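Handout 7: Learning to Grasp from a Few Demonstrations
Notes by Tineke Vandenberghe
Revised July 13, 2020

Welcome back, everybody! I promised I would write up what we talked through last time, and since I went a bit fast over the second half (the clock in that room runs ahead, I swear) I have stretched out the parts where I saw people frowning.

Where we left off. We had a policy that takes in a camera view and the joint readings, and gives back a small motion of the hand. We trained it by copying: somebody guides the arm through a task, we record what was seen and what was done, and we fit a network to those pairs. That is plain behavior cloning, and I hope it feels almost too easy by now, because it has one weakness that will keep us busy for the rest of May's leftover material and then some.

Drift. Suppose the policy makes a tiny mistake at one step. It is now looking at a view it never saw in training, so its next guess is a little worse, and the one after that is worse again. Write e for the chance of a mistake at each step and T for the number of steps. In the bad case the total error grows like e times T squared. Please work through the derivation once by hand, even if you believe me!

What Dulik does about it. Dulik is the method we will use in the lab, and the idea is a friendly one. The motion is split into two stages. In the first, the approach, the policy only picks a target pose for the hand, and an ordinary planner gets it there. In the second, the contact stage, the learned policy takes over and works in small steps. T in the bound above now covers only the contact stage, so it is much shorter, and the squared term hurts a lot less. You do pay for this, of course. If the target pose is bad, the second stage starts in a bad spot, and it has no way to ask for a new one.

The Pundwood set. You will train on 2829 recorded demonstrations, and 1008 of those are kept back for testing, so please do not peek at them while you tune. Train for 2000 updates first and look at the curves before you go any longer. The loss on the approach stage usually flattens early, while the contact stage wobbles, and a wobble by itself is nothing to worry about. The Cuypers loader already lines up the camera and joint streams for you, but do check a few by eye.

For next time. Read the Dotumura notes up to the part on choosing a handover point, and come with an answer to this: if you could move the handover earlier or later, what would you gain and what would you lose? A half page is plenty, and sketches are very welcome.

Choosing the handover point is the one piece of Dulik that still takes some human judgment, and I would like you to think about it with a real object in mind. Too close, and the planner has to be trusted near things it may bump; too far, and the cloned policy has a long stretch in which to drift. Take the black kettle, with the open gripper still well short of it and only bare white table between the two. The spout points back toward the hand, and the handle arches over the top, so a straight push forward from there would meet the spout side first. Would you put the target pose above the handle, or off to one side? Draw both, mark where you would hand over in each, and bring the drawings along with your half page.

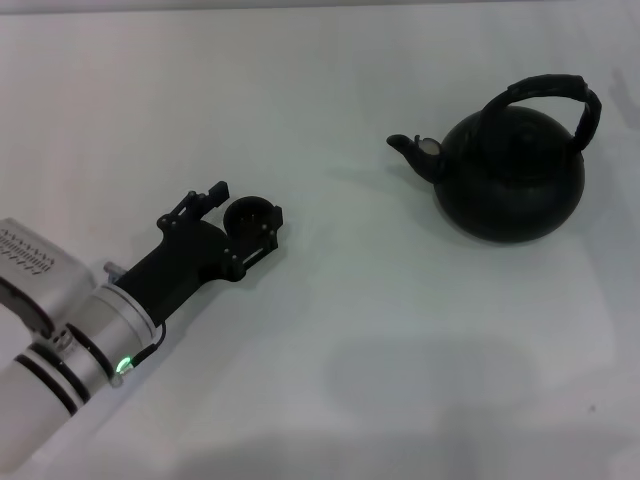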